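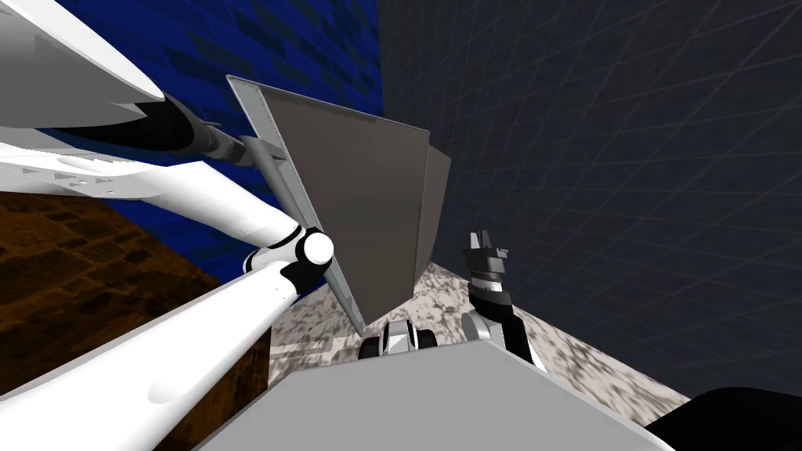
*A simulated work cell shown during the Prolent open day. The white arm holds a gray panel; the gripper of the second arm is open.*

**Prolent opens its Baris site to visitors for a day of robot demonstrations**

BARIS – Prolent will hold an open day at its Baris site in December to show how it plans and tests two-arm handling work before any equipment is installed on a customer's floor. Doors open at 9 a.m. and the last demonstration starts at 3:30 p.m.

The program centers on Omier, the company's simulation software. Engineers will run panel-handling jobs on a large screen and change them while visitors watch. Guests can ask for a different panel size, a different grip point or a slower approach, and see how the arms respond in the simulation.

Each demonstration lasts 30 minutes. Groups are limited to 13 people so that everyone has a clear view of the screen and time to ask questions.

"Most of the people who visit us run small shops, and they want to know if a job can be done before they spend money on it," a Prolent spokesperson said. "We would like them to bring a part, or a drawing of one, and talk it through with the people who do this every day."

The jobs on show involve flat parts that are awkward for one arm to manage alone. In a typical run, one arm carries a panel while the other moves in to work near it or take over the load. Engineers look at reach, clearance and the order of the moves. The walls and floors in the simulated cells can be swapped for other surfaces and colors, and the viewpoint can be placed anywhere around the arms.

Prolent ran 3,000 simulated handling cycles while preparing the program. Staff will go over some of the failed cycles as well, including dropped panels and arms that blocked each other's path.

Zwane, which supplies fixtures and end-of-arm tooling to Prolent, will have a table in the entrance hall. Its staff will bring sample grippers that visitors can handle, and will take questions about fingers, pads and mounting plates.

The open day is free, but places must be booked in advance through the Prolent front desk. Visitors should give the name of their company and the session they prefer. School and college groups are welcome with a teacher. The demonstration room is on the ground floor and has step-free access, and parking is available behind the building.

Visitors may take pictures in the demonstration room and the entrance hall. Cameras are not allowed in the customer project area.

**About Prolent**

Prolent designs and programs robot cells for makers of panels, doors and cabinets. The company develops the Omier simulation software at its Baris site.

**Press contact**

Prolent Communications, Baris. Reporters who want to attend a session or speak with an engineer should contact the front desk before the open day.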